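3/7/19

Up at quarter to six, dark, frost on the ute again. Kettle, toast, no butter left. Must get butter. Wrote that yesterday too.

Quote came back for the roof. 2,805 for the back section only, gutters extra. Sat in the car outside work reading it on the phone and felt a bit sick. We knew it was coming, the stain over the laundry has been creeping since December, but still. Trisgate want a deposit before they'll even book it and then it's "weather permitting", in July, so good luck. Other mob (Lulness Roofing) never rang back. Will try them once more at smoko tomorrow and then just pay the thing.

Moved the bed out from under the worst bit last night on my own. Skirting board has a new dent. Bucket is staying where it is for now, I don't trust the tarp. If the wind comes round from the south it'll lift again, those cheap ocky straps are rubbish.

Work was work. Short two people so no proper lunch, ate half a sausage roll standing up. Parcels late, phones going all morning, one bloke wanted to argue about a delivery from Zulta that was never ours in the first place. Twenty minutes of my life. Was nice to him right to the end, quite proud of that.

Printer jammed at 3. Jammed again at quarter past. Left it.

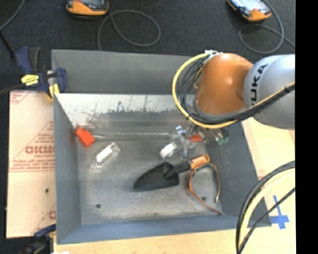

Silver-grey and orange arm over the big grey bin. KUKA down the side of it.

Drove home the long way past the river to look at the water. Up a fair bit, brown, all the way to the second step at the boat ramp. Pelicans didn't care. Sat there for ten minutes with the heater on and the radio off and it was the best part of the day by miles. Should do it more. Should do it in the mornings even, but I won't.

Seedlings. The broad beans are up!! Nearly missed them in the half dark, had the phone torch on looking for the hose fitting. Little grey-green elbows poking through in the end bed. Planted 58 which was silly for one household but the packet was open. Garlic is fine, garlic is always fine. Something has had a go at the silverbeet, slugs prob, or the possum. Put the wire back over and weighed it down with bricks.

Lemon tree still sulking. Yellow leaves on the north side. Read somewhere it's the cold and to leave it alone till spring, read somewhere else to feed it now. Left it alone, mostly as I had no fertliser.

Tea was soup from the freezer, not labelled, turned out to be pumpkin. Good with heaps of pepper. Two bits of toast, dry (BUTTER).

Rang Mum after. She's well, bit of a cough, says it's nothing. Says the Eskola heater they put in is making the clicking noise again and Dad has his ear up against it half the night. Told her to ring the shop while it's under warranty. She won't. She wants to know about Christmas already, are we coming up, who's bringing what. Mum, it's July. Said yes to get off the subject, so I supose that's decided.

Swimming: didn't go. That's 17 days. The pool's heated, I've got no excuse except getting out of it and walking to the car with wet hair. Tomorrow. Bag is packed and by the door, goggles in the side pocket, towel on the rack still damp so need to grab the other one.

Money, quickly. Rego due end of the month. Roof deposit. Put 100 in the holiday tin anyway and then took forty back out for petrol. Power bill hasn't come and I'm not going looking for it. If I take the lunch thing seriously for a few weeks that's most of the gutters. No more sausage rolls. Well, fewer.

Book's no good, by the way. Halfway and I don't care who took the boat. Giving it one more chapter then it goes back to the library, it's overdue as it is.

Rain's started. Can hear it on the tarp, and a drip, slow one, in the bucket. Tarp holding at the corner I thought would go. Getting up once at midnight to check and that's it.

Tomorrow: butter, ring Lulness, other towel, bin out (yellow lid week? check next door's), torch batteries. Bed.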